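Coreck Sampler: progress report for the period ending November

Status against plan

Work on the Coreck touch sampler is on schedule for the audio engine and behind schedule for the file browser. The engine now plays up to 100 voices at once on the reference tablet without dropouts at a buffer of 256 frames. The target in the funding agreement was 64 voices.

The largest change this period was moving voice allocation off the main thread. In the previous build, a fast two-handed gesture could stall the display and delay note-offs. Voices are now claimed from a fixed pool at start-up and no memory is requested while audio is running. Latency from touch to sound was measured at around 9 milliseconds, using a contact microphone on the glass and a line feed from the headphone output.

Sound library

The Katona set is finished and has been edited, normalised and tagged. It contains 863 recordings of household and workshop materials, each supplied as a mono file at 48 kHz. Tags cover material, playing method and approximate pitch, where a pitch could be detected. Files with audible mains hum were rejected and recorded again in the smaller room.

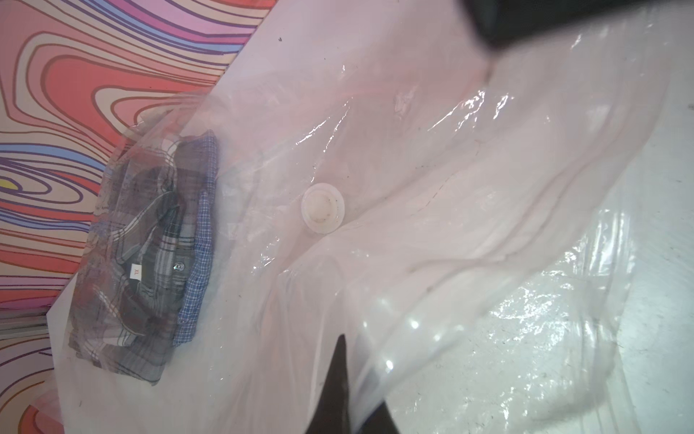

Loop points were set by script and then checked by ear. The script does well on steady sounds and poorly on anything with an irregular decay, so short percussive files have been left without loops. Users can still set their own loop in the edit view, and that setting is saved with the patch.

Filter and modulation

The Wikel filter module has been rewritten. The old version became unstable when cutoff was swept quickly at high resonance. The new one holds its tuning across the full range and costs slightly more processor time per voice. Patches made with the old filter will load, but resonance values are rescaled and a few of the factory patches will need adjusting by hand.

File browser

Search by tag works. Preview playback doesn't yet respect the output level of the current patch and can be much too loud. We have asked Cudent, the interface contractor, to fix this before any other browser work. Import from cloud storage has been moved to the next period.

Budget

Spending is within the approved amount. The travel line is underspent and we request permission to move the balance to device testing.

Next period

The 3 remaining items are browser preview level, cloud import and MIDI clock sync. Clock sync depends on a timing fix in the sequencer, which is in code review. A test build will be sent to the program office once the preview fault is closed.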